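Gallery: The White Table
Posted Nov 8, 2019

Mandla Visser has been photographing tabletops since September, and has by now turned in 498 of them to the Tornmont gallery. Most have a cup on them. I asked him for something with fewer coffee rings and more color, and he came back looking pleased with himself, which usually means extra work for me.

The theme for this batch is "small things on a big surface." Captions are mine. Complaints about the captions go to Jarmo Kinnunen, who doesn't read them. 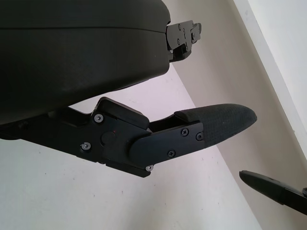

Black on black, with silver screws for jewelry.
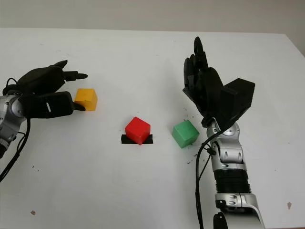 Yellow, red and green on white. The red cube gets a black strip to sit on, and the other two will have to live with that.

Mandla wanted to call the set "Primary Concerns." I pointed out that green isn't a primary color if you learned yours from a paint box, and we lost most of lunch to it. Jarmo sided with Mandla on the grounds that his television says otherwise.

The next gallery is doorknobs. We have nearly 1193 submissions already, so please stop sending doorknobs. Hinges are still open. Prints from the tabletop series can be ordered at the front desk in matte only, the glossy paper having gone to Dreveck by mistake.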